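How I oil and wax a dark tabletop board (and live with the specks)

I've got a thing about dark boards. They look brilliant for a fortnight, then every crumb, fingerprint and bit of fluff in the house comes and settles on them, and you start wondering why you didn't go for something pale like everybody else. I've kept a few of them going over the years, and this is the routine I've ended up with. It takes an evening and a morning, and most of that is waiting.

One thing before you start: find out what finish your board already has. This method is for stained boards with an oil or wax finish. If yours is laminate or has a hard varnish on it, the oil will just sit on top in a sticky film and you'll be cross with me.

What I use

A 200 ml tin of Borkard dark wax oil (you'll have loads left over)
A small tub of Saludo clear paste wax
Three or four lint-free cloths - old cotton T-shirts are fine
A soft brush, the sort you'd use for dusting
Washing-up liquid and warm water
A fine abrasive pad
A black or charcoal touch-up pen for the edges, mine's from Otik

The whole lot came to up to 30 pounds, and I already had the cloths.

1. Clear it and brush it

Take off whatever will shift and brush from the back towards you. Don't go straight in with a damp cloth! I did that for years and all it does is turn the dust into a grey paste that gets down into the little holes and dries there. Brush first, then brush again from the other direction.

2. Wash it, but barely

One drop of washing-up liquid in a bowl of warm water, cloth wrung out until it's hardly damp, and wipe in long strips. Then again with plain water. Leave it for a couple of hours, longer if the room's cold. In February I leave mine overnight.

3. Look at it from low down

Crouch so your eye is nearly level with the top and let the light skim across. From straight above, a dark board nearly always looks all right. From the side you get the truth: smears, pale streaks where it's catching the light, pinholes, tiny light specks, and the rim along the edges where the colour has worn thin or chipped.

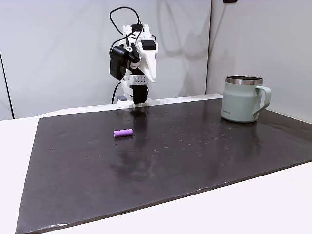

4. Sort out the specks

Run a fingertip over them. If a speck moves or feels raised it's dust or dried something, and a light rub with the pad will have it off. If it's flat or slightly sunk, it's in the surface and rubbing will only make it bigger. Leave those for the dark oil, which hides a surprising number of them. I don't fill pinholes any more. I tried a filler once and ended up with dots far more obvious than the holes had been.

5. Touch up the edges

Rub any flaky bits along the rim with the pad, wipe, then go along with the pen in short strokes and dab with a cloth straight away. Do the front edge twice, it always needs it. Ten minutes to dry.

6. Oil, thinly

Put a teaspoonful of oil on a cloth and work it in, small circles first and then long straight passes. You want so little that you worry it isn't enough. After 15 minutes take a clean cloth and wipe off everything that will come off, then leave it until morning. Lay the oily cloths out flat outside to dry before you bin them, as they can heat up by themselves if they're scrunched in a ball.

7. Wax and buff

A thin smear of the Saludo, half an hour's wait, then buff until your arm complains. For less of a shine, stop early - a glossier top shows more smears, so I tend to give up about halfway and call it a choice.

Give it a day before anything heavy goes back on, and stick felt pads under anything that gets dragged about. I redo the wax every few months and the oil once a year if I remember.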